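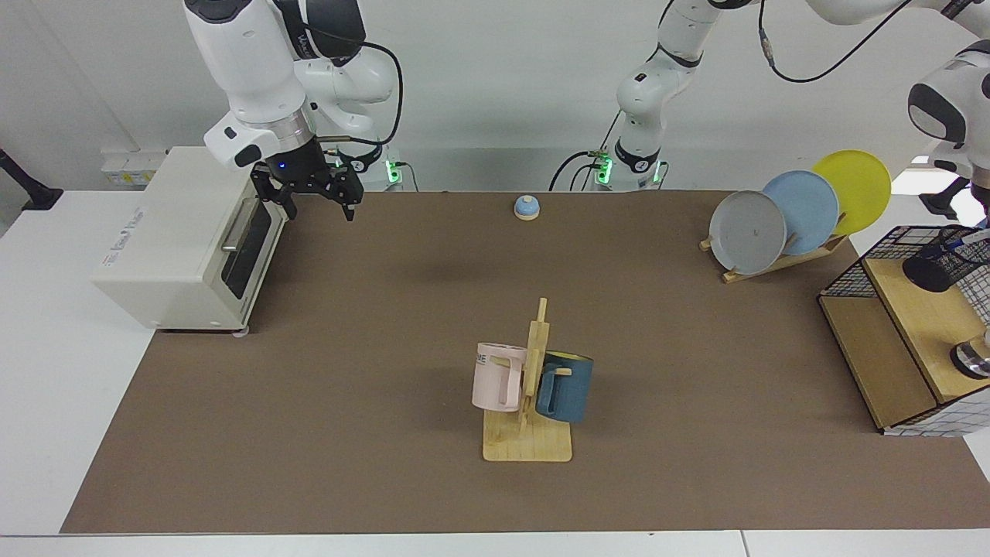
**Ticket: product pictures stretched after Wamlow theme update**

Hi again! I updated Wamlow on my kitchenware shop this morning and now every thumbnail on the category page is squashed. Product pages look fine – it's only the grid. I have 14 plugins running, so I turned them all off, but no change.
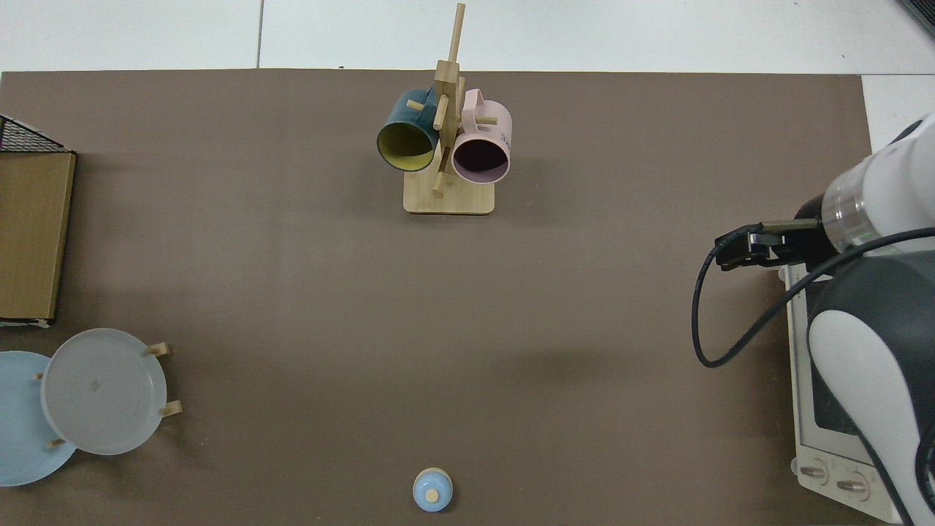

*Restrepo*

OK, some progress! I switched to the demo child theme and the grid went back to normal, so it must be something in my own child theme (I copied 2 template files into it ages ago and forgot). Deleted the old one for the shop loop, cleared the cache, and the thumbnails are square again. The sale badge is still missing, though – which file is that in?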